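The Pelden Road plaque: what is it based on?
2018-09-23, started by Geeta Bajpai

geeta_b
I've read the leaflet for the proposed plaque at 10 Pelden Road and I have questions. The wording says the house was "the first home of the Clirkby Gay Switchboard" and that the phone line opened there in March 1976. I'd love this to be true. I grew up two streets away and never heard a word about it. But the leaflet gives no source for the house number or the date, and "first home" is doing a lot of work.

Does anybody have anything on paper? A newsletter, a phone bill, minutes, a small ad, anything with the address on it. "Everyone knows" doesn't count, because I've asked several people who were out in Clirkby at the time and they didn't.

jaanus_a
The source is the Onishi interview tape. Onishi answered the phone there in the first year and says so plainly. It's in the local studies room and you can ask to hear it.

geeta_b
I have heard it. Onishi says "the house on Pelden Road, up the hill past the chapel". No number. And 10 is at the bottom of the hill.

jaanus_a
The numbering changed. And there was more than one chapel.

geeta_b
Changed when? I'm happy to be told, but I'd like to see the map.
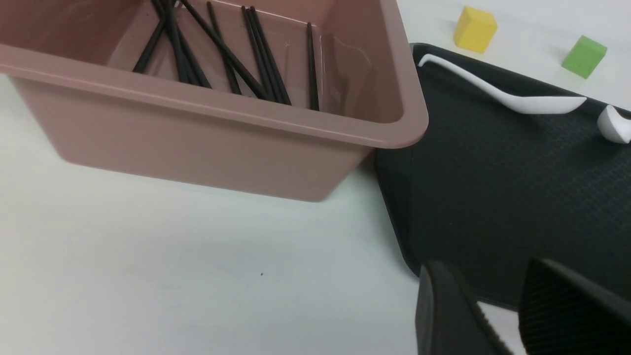 Re: The numbering, and the Warach building

chiharu_m
Jumping in as I've spent far too many Saturdays with the street directories. I can't find any renumbering on Pelden Road between the war and the eighties. There was one on the next road over, which may be where the story comes from. Jaanus, if you've got a directory that says otherwise please give me the year and I'll go and look.

What I can say is that the only printed address I've seen for the switchboard is a box number, care of the Warach building. That's on a small ad in a student paper. A box number tells you where the post went and nothing about where the telephone was.

old_clirkby
They'd have been mad to print the real address. People had bricks through the window for less. So you'll never find the paper you're asking for, and if that's the standard we'll only ever have plaques to mayors.

geeta_b
I take the point about the bricks and I half agree. But there's a difference between accepting spoken evidence and adding things to it. The tape doesn't give a number. Somebody has put one in. I'd like to know who and when.

rkamata
Renji here, I wrote the leaflet text, so throw things at me if you like. The number came from a typed sheet in a folder of photocopies that was passed on to us. It isn't signed or dated. It says "10 Pelden Rd (basement)". I judged it good enough for a leaflet. Whether it's good enough for something screwed to a wall is a fair question.

chiharu_m
Thanks Renji, that's more than we had this morning. Typed on what? If it's a computer printout then it's decades later and somebody's recollection at best.

rkamata
Typewriter, I think, but it's a copy of a copy. The e is filled in all the way through.

geeta_b
Then my next problem is the basement. I've been in one of those houses at the bottom end and it had a coal hole you couldn't stand up in. I accept they may not all be alike. But "basement" sounds much more like the tall houses up the hill, which would fit with Onishi and not with the sheet.

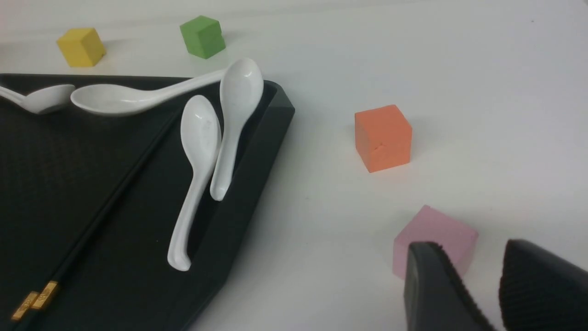
Unless the sheet is about something else altogether. It could be where the leaflets were stored, or where the befriending group met, and someone later assumed it was all one place. I've seen that happen with the women's centre, which has been given at least two "original" homes depending on who you ask. Once a thing is on a website the next person quotes the website, and then that's your second source.

jaanus_a
You could pick apart any building in any town like this. The owner has agreed to it. Do you know how rare that is? We have £500 put by, and if it isn't spent it goes back in the pot. I would sooner have a plaque on slightly the wrong house than no plaque.

old_clirkby
Seconded.

geeta_b
I wouldn't! If it's the wrong house, the first person who wants it gone only has to prove that, and then the whole story looks made up.

jcourtois
I was on the phones, though later, by which time it had moved to a room over a shop. I was always told the first place was "Pelden" and I never asked more, it wasn't the sort of thing you asked. I do remember the log books from before my time. Foolscap, a red spine. One of the early pages had 23 calls in a night and somebody had written "never again" beside it. If those books survive there may be rent or electricity jotted in the back, as we used them for everything.

As for March 1976, I'd be careful. We used to hold the birthday party in the spring because the hall was cheaper. I wouldn't swear that was the anniversary of anything.

chiharu_m
Jacqueline, that is really useful, thank you. Do you know who had the books last?

jcourtois
They went off in a box when the line closed. I could write to two people who might know. One of them doesn't do email so don't expect it quickly.

rkamata
Could we live with "The Clirkby Gay Switchboard began in a house on this road"? No number, no month. It could go on the railings at the corner if the council lets us.

geeta_b
I could live with "on this road". I'd still want to know what we're resting "began" on, but Onishi does say it was the first place, so fine.

jaanus_a
The owner of number 10 agreed to a plaque on number 10. Railings mean starting again with the council, and you all know how that goes. I think this is a mistake, and I'd like that noted before the leaflets are pulped. We had 500 done.
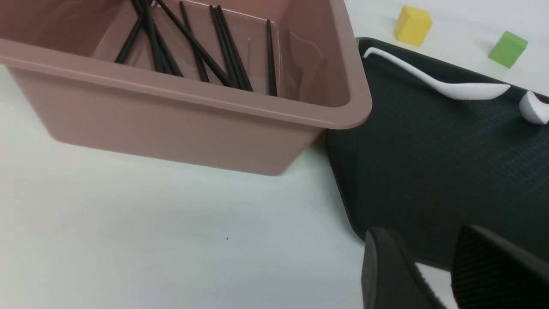 Black chopsticks in a pink plastic bin

chiharu_m
Don't pulp them, just don't hand any more out yet. I'm in the record office again next week and will ask for the rate books for both ends of the road. If there's a tenant's name we recognise at 10, I'll post it here and Jaanus can say he told us so.

jaanus_a
I will, too.

geeta_b
Please do look at the top end first though.

Clirkby Past & Proud forum. Posts remain the copyright of their authors. Contact the moderators | Back to top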